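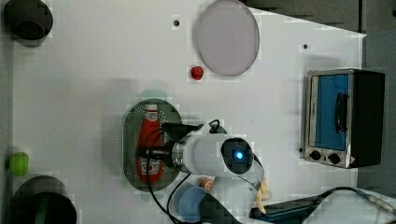 Durnoseck adds perforated oval tray to Undix tableware line

Durnoseck will begin shipping the Undix 40 serving tray in October. The tray is oval, dark green and perforated across its surface, and holds a standard ketchup bottle laid lengthwise. It is sold singly or in packs of 5.

"Retail buyers asked for one tray that takes condiments and washed fruit — the grid of holes covers both uses," said Huguette Gosselin, product manager at Durnoseck.

Orders go through Mendes, the line's distributor.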